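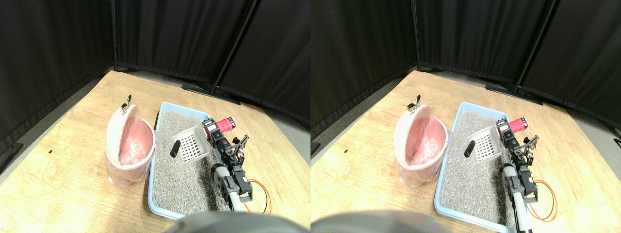 Light wooden table top with black fabric curtains behind

The Gillwood Table Top

We have been making the Gillwood for a good few years now and it is still the one we'd choose for our own kitchen (in fact it is the one in our own kitchen, with the homework dents to prove it). It's a plain, generous, light-coloured wooden top that you can put on your own legs, drop onto a pair of trestles or have us fit to one of our Bakalis bases. No fancy edges, no glossy coating, just a good honest surface you can roll pastry on in the morning and cover in sewing by the afternoon.

Each top is planed, sanded and oiled by Devendra Bisht or Pramila Awasthi in our workshop at Tarlow, and whichever of them finishes it will put their initials on the underside. The grain is different every time, so please don't expect yours to match a friend's! If you have strong feelings about grain, ring us before you order and we'll have a chat. Some people like a busy pattern with plenty going on, others want it as calm as possible, and we can usually find boards to suit.

Sizes and details

Length: 2000 mm
Width: 900 mm
Thickness: 32 mm
Finish: two coats of Wamer hard oil, clear
Underside: sanded and oiled, not drilled unless you ask
Product number: 1354

Other lengths can be made to order and take a little longer. Send us a rough sketch with your measurements on it, and do measure twice, including the doorway and the turn of the stairs. We once had to bring a lovely long top all the way home again on the van because of a banister, and it was a very quiet drive.

Looking after it

Oil soaks into the wood instead of sitting on top, so marks can be mended at home without much fuss. Wipe up spills when you see them, use a mat under hot pans, and keep it a little way off the radiator. For the first few weeks we'd go easy on wet cloths while the oil finishes hardening.

Once or twice a year, give it a light rub with fine sandpaper along the grain, dust it off well and put on a thin coat of oil with a lint-free cloth. Thin is the word - most of the sticky tables we hear about have simply had too much put on. Leave it overnight and it will be ready for breakfast. Lay used oily cloths out flat outdoors to dry before you throw them away, as they can heat up and catch fire if left in a heap.

A small tin of oil and a sheet of sandpaper come with every top.

Delivery

Tops go out on our own van on Thursday, wrapped in blankets and card. We'll text you the evening before with a time. It's a two-person lift, and Ayman Kettani will gladly help carry it to the room you want, though he can't take old furniture away.

Made-to-order sizes need 17 working days. If you'd like yours in time for Christmas, please have your order with us before December starts.

Goes well with

Bakalis trestles, pair
Bakalis steel base, fixed
Wamer hard oil, large tin
Gillwood bench, to match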